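Workbench and framing inventory for the Gollham shared lab, covering benches, extrusion framing, shelving, displays and stored cartons. Maintained as plain CSV so it can be opened in anything. Last full revision: April 28, 2019.

## Contents

| File | What it holds |
|---|---|
| `items.csv` | One row per tracked item, 545 rows |
| `places.csv` | Bench, cell and shelf codes |
| `cables.csv` | Cable runs, by start and end place |
| `moves.csv` | Log of items moved between places |
| `labels/` | Print-ready label sheets, A4 |

The Panlow annex is not included. It has its own list, with different place codes, and the two should not be merged without renumbering.

## Place codes

A place code has the form `ROOM-UNIT-LEVEL`. Rooms are `G` (Gollham main) and `S` (Sustimdale store). Units are desks (`D`), framed cells (`F`) and freestanding racks (`R`), numbered from the door. Level `0` is the floor, `1` is the lowest shelf, and so on upward.

Examples:

```
G-D06-1 desk 6, worktop
G-F11-1 cell 11, lowest shelf
S-R02-0 rack 2, floor
```

A desk has only one level. Anything stored under a desk is recorded as `0`, even if it sits on a footrest or a drawer unit.

## Recording rules

Displays are listed against the desk they stand on, including the stand or arm. Record the brand as printed on the back panel, in capitals if it is printed in capitals. Model numbers go in `model` only when read from the rating label. Do not guess a model from the size or the shape of the stand. 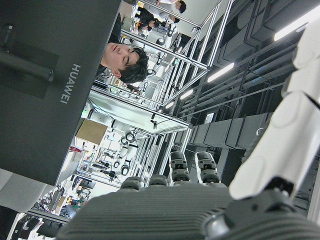 Framing is recorded per cell, with one row for the whole structure. Posts and crossbars are not given separate rows unless they are spare stock, in which case they belong to the store and take an `S` code. If a cell is taken apart, its row stays in the file with `status` set to `retired` and its number is not reused.

Cables longer than a bench width go in `cables.csv`. Slack should be coiled and the coil entered at the place where it hangs. A loop that passes through a neighbouring cell is still one run. Colour is recorded as the sheath colour only.

Cardboard boxes on shelves are treated as containers. Each one gets a row, and its contents get their own rows with the box number in `parent`. Boxes with no label are entered as `unsorted` and should be opened at the next stocktake.

## Fields in `items.csv`

- `id`: five digits, zero padded
- `kind`: desk, display, frame, shelf, box, tool, power, other
- `brand`: as printed, blank if none
- `model`: see above
- `colour`: everyday name, Australian spelling (`grey`, not `gray`)
- `place`: valid code from `places.csv`
- `parent`: `id` of the container, blank if none
- `status`: in use, stored, on loan, retired
- `checked`: year and month of last sighting

Equipment mounted inside a cell uses `kind = other` and carries the cell's code with no level, for example `G-F11`.

## Known problems

- 11 rows have a blank `place`. They were carried over from the old Bisgaard spreadsheet, which used shelf names.
- Desk 2 was turned to face the other way in April and its cable runs have not been re-measured.
- `colour` is inconsistent for dark items. Charcoal, dark grey and black were used loosely before the current revision.
- Indicator lights on power units were once logged under `status`. The column has been cleaned but old entries in `moves.csv` still read `green` or `off`.

## Updating

Edit the CSV directly, keep the header row and save as UTF-8 with Unix line endings. Sort by `id` before committing. Every change of place needs a matching line in `moves.csv`; the check script will reject the commit otherwise.

```
./check.sh items.csv places.csv moves.csv
```

Labels are reprinted from `labels/` when an item is renumbered. Peel the old one off first.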